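# Chapter 4: Comparing Hand-Held Grippers

The previous chapter treated the robot arm as a fixed quantity and asked what a controller could do with it. The present chapter turns to the tool at the end of the arm, and in particular to tools that are first carried by a person. A hand-held gripper lets an operator perform a task directly while the camera on the tool records what the fingers meet. The same finger design may later be mounted on an arm. For this reason, a weakness found during hand-held trials should be taken seriously, even when a skilled operator can work around it.

Students often begin by asking which gripper is best. The question has no useful answer until the object, the task, and the conditions of the trial have been stated. A finger pad that holds a box securely may crush a paper cup. A wide housing may protect the mechanism and at the same time hide the object from the camera. Much of this chapter is concerned with stating such conditions clearly enough that another laboratory could repeat the work.

## 4.1 The Fanddale Trials

The examples in Sections 4.1 through 4.6 are drawn from trials held in July at the Fanddale training hall. Two finger designs were compared, referred to throughout as the Roltach pad and the Yadav pad. Each was tried on cups, small boxes, and soft packages. In all, 3083 grasps were recorded, of which 220 were set aside because the marker cube on the tool could not be tracked for the full length of the motion. The treatment of such discarded records is discussed in Section 4.5.

Operators worked in an ordinary furnished room with daylight, ceiling lamps, and other people present. This choice made the trials harder to control. It also exposed the tracking software, Floditell, to reflections and background movement of a kind that a screened test bench does not produce.

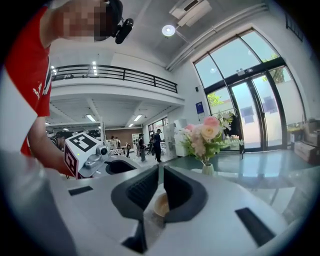
**Figure 4.1** A small cup between the ridged fingers of a hand-held gripper. The operator opposite, wearing a head-mounted camera, reaches for a second gripper fitted with a marker cube.

Three features of the arrangement in Figure 4.1 will recur in later sections. The first is the V-shaped opening formed by the angled fingers, which affects where a round object comes to rest. The second is the marker cube, whose black square patterns appear on more than one face, so that a change in the angle of the tool need not remove every pattern from view. The third is the head-mounted camera, which supplies a viewpoint separate from that of the tool.

## 4.2 What Should Be Measured

A comparison of grippers requires at least the following measures. Each is defined formally in the section indicated.

- **Grasp success**, judged by whether the object is held from lift to release (Section 4.3)
- **Slip**, the movement of the object against the pads after closing (Section 4.3)
- **Visibility**, the share of the motion during which the object can be seen by the tool camera (Section 4.4)
- **Tracking loss**, the time during which the position of the tool is unknown (Section 4.5)

Operator effort is also important, but it is more difficult to express as a number. At Fanddale, each operator completed a short written form after every 10 grasps. The forms are reproduced in the appendix to this chapter.

Before continuing, readers should review the definition of contact area given in Chapter 2. Section 4.3 uses it without further explanation and begins with the simplest case, a rigid cylinder held between two flat pads.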